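Comparison of Wrist and Fixed Camera Views for Plate Handling with a Two-Arm Setup

Individual project report, final version
Author: Cleiton Vasconcelos

1. Introduction

Plates are awkward objects for a parallel gripper. They are thin at the rim, wide compared with the jaw opening, and in a dish rack they stand close to other plates and to the rack itself. The project compared two camera positions and two finger profiles on the same plate task, using the two arms in the teaching lab.

Wrist camera first, then the fixed camera: 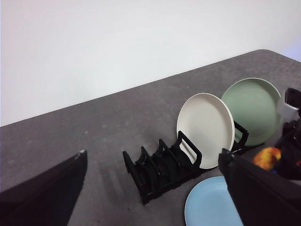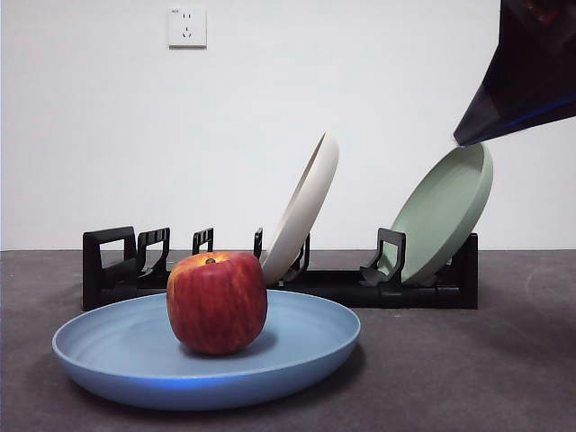
The original plan was to compare finger profiles only. It was widened in January, when the first trials showed that many of the failures came from the position estimate and had little to do with the fingers. The question then became how much of the result depends on what the controller can see at the moment the jaws close.

2. Equipment

Both arms run from one controller, a Pendotum unit with the standard motion library. The library was left unmodified apart from the speed limit, which was lowered for the last part of each approach. Two sets of fingers were tested:

Flasosetti fingers. Broad, flat, supplied with the gripper. Stiff, with a plain contact surface.

Chuang fingers. Narrower at the tip, with a thin replaceable pad. Designed in an earlier student project and reprinted for this one.

The wrist camera moves with the gripper and looks out between the fingers. The fixed camera stands beside the work surface and does not move during a session. Both streams were recorded for every trial, but in each condition only one was passed to the position estimator. The estimator was the Fekulura package, version as installed on the lab machine, with its default settings for round objects.

Exposure was set by hand on both cameras. Automatic exposure was tried during set-up and dropped. On the wrist camera it shifted whenever a dark finger filled more of the view, and the detected rim edge shifted with it.

3. Task

The task was to take a plate standing in the rack, lift it clear of the slot, move it sideways and put it back in the same slot. The second arm was parked for all single-arm trials and used only in the handover trials of section 5.3. Plates of different colours were used so that the logs could be checked by eye without object labels.

A trial was marked as a success if the plate was returned upright and no other plate was displaced. A trial was marked as a slip if the plate rotated in the jaws by an amount visible in the recording. A trial was marked as a miss if the jaws closed without holding the plate. Anything else, including contact with the rack hard enough to trip the force limit, was recorded as a stop.

4. Method

There were four conditions: each finger set with each camera. The order was shuffled within a session so that drift in the calibration would not fall on one condition. Calibration was repeated after every change of fingers. This took longer than expected, as the wrist camera had to be refitted each time the gripper was opened up.

Each approach was made in two stages. The arm first moved to a point above the rim, then waited 300 ms for a new estimate before descending. The wait was needed for the wrist camera, where vibration after the first move blurred the rim. It was kept for the fixed camera as well so that cycle times could be compared.

In total 1415 trials were logged. Of these, 452 were excluded from the comparison. Most of the excluded trials came from one block in which the wrist camera clock had lost synchronisation with the controller, so the estimate used for the descent was out of date. The remainder were trials where the rack had been knocked and not put back on its marks. The excluded trials were kept in the archive and are listed in the appendix by session.

5. Results

5.1 Camera position

The fixed camera gave the steadier estimate during the first stage. It saw the whole rack from one side and was not affected by arm motion. Its weakness was depth along the row of slots. A plate leaning away from the camera and a plate one slot further along can give similar outlines, and the estimator sometimes chose the wrong one. The gripper also covered the top of the rim in the last part of the descent, which is when the estimate matters most.

The wrist camera was worse at a distance and better close to the plate. Once both fingers were above the rim, the gap between them gave a direct reading of how far off centre the approach was. The main problem was the fingers themselves. They take up a large part of the lower image, and with the broad Flasosetti fingers a plate lying on the table could be largely hidden during the approach. This had no effect on the rack task but would matter for picking up from the surface.

Misses were more common with the fixed camera. Stops were more common with the wrist camera, nearly all of them from a fingertip catching a divider that was below the camera's view at the time.

5.2 Finger profile

The Chuang fingers went between plates more easily and caused fewer stops with either camera. They also slipped more. The narrow tip gives a short line of contact on the rim, and a plate held off centre tends to swing about that line when lifted. New pads reduced the effect, but it returned as the pads wore.

The Flasosetti fingers held the plate better once closed. The cost was clearance. When neighbouring slots were both in use, the outer face of one finger often touched the next plate on the way down. Closing the jaws partly before the descent helped, although it left less margin for error in the estimate.

5.3 Handover trials

A short series was run in which the first arm lifted the plate and passed it to the second. Only the Chuang fingers were used, and the number of trials is too small for a fair comparison. The useful finding was about timing. If the second gripper closed before the first had stopped completely, the plate turned in both sets of jaws. A fixed delay solved this but made the cycle slow. A check on joint velocity would be the better method and was not implemented in the time available.

6. Discussion

Neither camera was sufficient alone. The errors fall in different parts of the motion — the fixed camera fails near contact and the wrist camera fails before it — so a simple switch between the two at the waiting point should remove a good part of both. This was tested offline on recorded trials only. The switched estimate was closer to the hand-marked rim position in most of the recordings checked, but no claim is made about grasp success.

The finger results are harder to generalise. All plates were round and of similar rim thickness, and the rack has narrow slots. A rack with wider spacing would remove most of the penalty for the broad fingers.

Two limits of the method should be noted. Slips were judged by eye by one person, with no second marker. The pads on the Chuang fingers were changed 3 times, at points chosen by how they looked, so wear is not controlled across conditions.

7. Further work

Run the switched camera condition on the arms with both finger sets. Replace the fixed delay in the handover with the velocity check. Log pad changes against trial number from the start. Record the clock offset of the wrist camera at the beginning and end of each block, and stop the block if it drifts.

Appendix A lists sessions and exclusions. Appendix B gives the calibration procedure, including the refitting order for the wrist camera bracket.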